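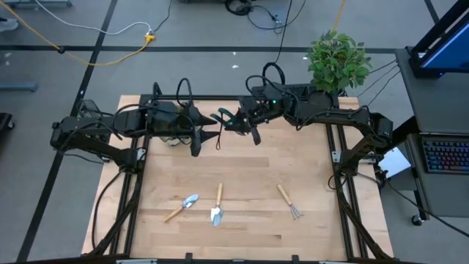
1 min read

Ticket: seed store checkout, Plirka plugin

August, 7:40 a.m. Cart weights are wrong again. One packet of Huttunen radish now weighs 2000 grams, so shipping costs more than a wheelbarrow.

Cleared the cache. Radish still heavy. Rolled back the Stinton theme – no change, though the fonts look nicer.

Found over 40 products with the unit field blank. Plirka reads blank as kilos.
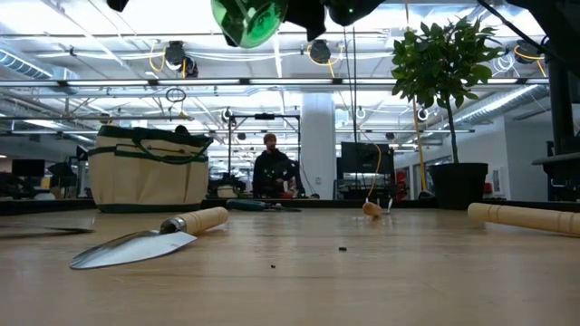

Drurnel support replied that blank means grams, and asked us to clear the cache.

Filled in the units by hand. Status: open.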